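Square containers and table surfaces – gallery

Mandla Pretorius

218 shares · 2 comments

This gallery belongs to the bench notes on small open containers. The subject is the container, the block that goes with it and the surface underneath. The full notes run to 50 entries and are kept separately; only the parts that make sense next to a picture are repeated on this page.

The container is the Plomar pattern: square in plan, corners rounded, no lid. The drawing was changed in November and the corner radius is larger than on the first version. The radius was increased to make wiping out easier. A cloth over one finger will reach into the corner, where the earlier version needed a cotton bud. The outside dimensions were left alone so that the old stacking tray could still be used. 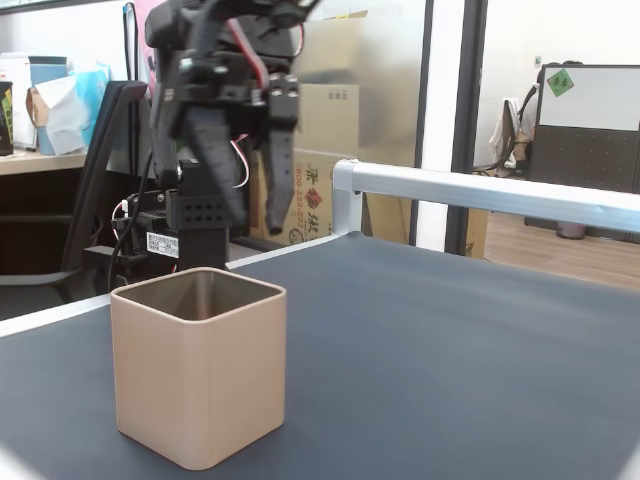
Wall finish was the first item on the Plomar list. A smooth wall is easier to clean, but it costs a sanding pass and a coat of filler, and neither was thought worth doing for a container that holds dry parts. Faint horizontal lines can be made out on the walls at this distance; in the hand they are felt more than seen. Light falling from one side brings them up, and the shade of beige shifts from the front face to the right side for the same reason. Colour should not be judged from one face alone. When comparing two containers, stand them with the same side to the lamp.

The block is red for contrast. Grey and black were both tried on paper and rejected, as either would be lost against the table. Blue was left out on the same grounds. Matte is preferred to gloss, which puts a bright spot on the top face and makes the edges harder to read.
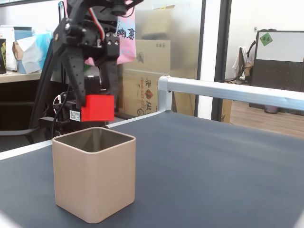

Red block held just above and slightly behind the square cup. Thin rim, straight walls, rounded vertical corners.

The opening should be generous in relation to the block. In the Gratano notes the rule is that a block turned cornerwise must still pass the rim without touching it. The rule is stricter than most uses call for. It was kept because it gives one dimension to check instead of four, and a cardboard template will do the checking. The template is cut to the diagonal of the block and passed across the opening in both directions.

Rim thickness is a compromise. A thin rim leaves more of the opening free, but it chips if the container is dropped on a hard floor. A thick rim survives the fall and takes a pencil mark, though anything set down on it tends to stay there. The thin version is the current one. Containers with chipped rims are rubbed down on fine paper laid flat on glass, and scrapped if the chip goes deeper than the rim is wide.
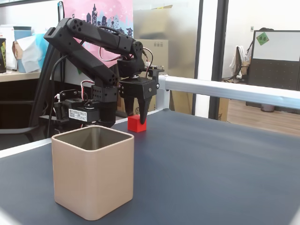

Spacing is the other matter that comes up. A container placed close to the block saves reach but throws its shadow where the block is being set down. Moving it away by one container's width is normally enough. Bakke's sheet gives spacing in container widths throughout – a sensible unit, as it needs no ruler and still works if the pattern is scaled up.

The table should be cleared of offcuts and wiped before anything is set out. Dust shows readily on a dark surface. A dry microfibre cloth is sufficient; spray cleaners leave a film that dries in streaks and is more distracting than the dust was. Tape marks should be lifted slowly and at a low angle. If adhesive stays behind, a second piece of the same tape pressed down and pulled off will take most of it.
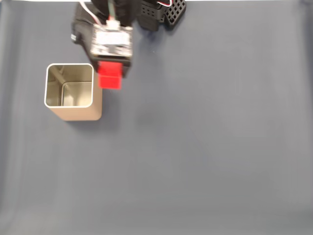 Storage is simple. Containers go upside down on the shelf so that they do not collect dust, and blocks go in a drawer, away from the window. Red fades sooner than the other colours in the set. The Cirnex drawer liner is adequate for this purpose and can be cut with scissors. It should be replaced when it starts to curl at the front edge.

Entries on lids and stacking will be added to the container section later. The drawing for the stacking tray has not changed.

1,949 views · 2 comments · Share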